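Prultden recipe cards: README

3 min read

Transcribed recipe cards from the kitchen of the old Prindmont guesthouse. 137 cards, one text file each. Handwritten originals, mostly German and English, a few where it switches halfway down the card. Typed up by Rahel Fankhauser and me over the winter, last cleanup pass July 17, 2023.

What's in a file

Title, yield if given, ingredients, method, notes in the margin. Margin notes start with a plus sign. If a word couldn't be read it's marked with [?]. Don't guess and overwrite those, open an issue instead.

Quantities are as written. So "a cup" is whatever cup they had. I did NOT convert. There's a separate file, units.txt, with Rahel's best guesses for the old ones (a "Bachmann" seems to be a ladle, see the soup cards, possibly named after the guy who sold them). Use at own risk.

Known problems

- 14 cards have no title. Named by first ingredient, so you get onion.txt and onion2.txt. Sorry
- 2 cards are the same plum cake with different sugar. Kept both.
- oven temps missing nearly everywhere, it says "good heat" or "falling heat"
- spelling of quark / curd / curds not consistent, will fix in Febuary probably
- stock cards refer to each other ("as for the veal") and the veal card is missing

The stock cards are the messiest part. Sizes given by pot, no volumes. Some were scaled up for the dining room and some weren't, and the handwriting doesn't change between them so you can't tell. If you cook from one, start with half and taste before salting.

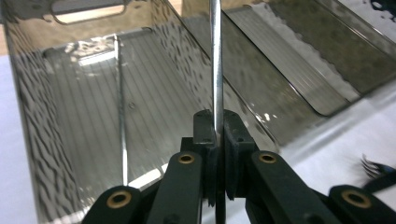
Seraina Ortner wrote back that half is still far too much salt for the barley soup, and that the card must mean the big batch. She'd also swap the marjoram to the end, going by how the other soups do it. Fair. Added both to the notes as +SO, card text left alone.

If you test one, same deal: initials, what you changed, how many it fed. Short is fine. Pádraig Mulligan did the dumplings 3 times and they held together once, thats all in dumplings.txt if you want to compare.

Translation

Only the desserts are done in English. Ingeborg Tanner checked those. Soups next, then pickles. The pickle cards have the worst ink so they may stay as they are for a while.

Reuse

Text is free to use, credit "Prultden cards". Scans not included, family would like to keep those private. Please don't sell a cookbook without asking first.

Questions to Balthasar Rainer, he has the box with the originals and can look up a line for you. Slow on email.

Todo: index by ingredient, sort out onion2, find the veal card

We use cookies to remember your settings. Accept / Manage preferences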